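Livholm Label Maker User Guide
Section 4: Setting Up Your Labels and Loading Tape

Read this section before you print for the first time. It covers loading the tape, choosing a label size, and putting labels on bins, shelves, and drawers.

4.1 Before you start

You will need:
The Livholm label maker
One Clemine tape cartridge
The power adapter supplied in the box
A soft dry cloth

CAUTION: Use only the supplied adapter. Other adapters can damage the print head.

4.2 Loading the tape

1. Turn the label maker off and unplug the adapter.
2. Press the tab on the back and lift the cover.
3. Check that the end of the tape passes under the two guides. If the tape is slack, turn the spool with a pencil in the direction of the arrow.
4. Push the cartridge down until it clicks on both sides.
5. Close the cover and plug in the adapter.
6. Turn the power on and press FEED once. A short length of blank tape comes out.
7. Press CUT.

Note: Do not pull on the tape while it is feeding. If it jams, see Section 9.

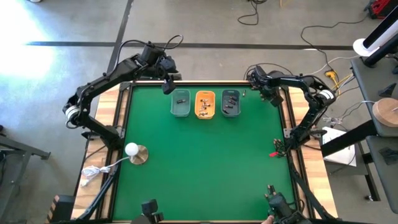 4.3 Choosing a label size

The label maker has 8 preset sizes. To pick one, press SIZE and use the arrow keys to move through the list. Press OK to save your choice. The size stays the same until you change it or reset the unit.

Small presets work well for folders and cables. For storage that is read from a standing position, start with preset 5 or higher. The longest label you can print is 200 mm. If your text does not fit, the display shows LONG and the unit will not print. Shorten the text or choose a smaller preset.

4.4 Applying labels

1. Wipe the surface with the dry cloth. Remove any old adhesive first.
2. Peel the backing from one corner of the label.
3. Line up the edge of the label and press it down from one end to the other.
4. Rub firmly, then leave the label alone overnight before washing the item.

Labels do not hold well on mesh, unfinished wood, or heavily textured plastic. Use the Vodex clip-on holders for these (sold separately). On baskets with a handle opening in the front, place the label below the opening and keep it clear of the edge.

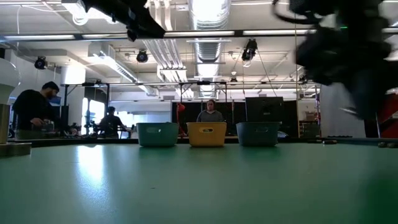

Baskets with handle openings in the front.

CAUTION: Do not use labels on surfaces hotter than 105 °F. The adhesive softens and may leave a residue.

4.5 Saving a label

Press STORE while the text is on the display, choose an empty slot, and press OK. To print it again, press RECALL and choose the slot number. Stored labels are kept when the unit is unplugged.

Clean the print head after every 3,000 labels, or sooner if you see white lines in the text. See Section 8.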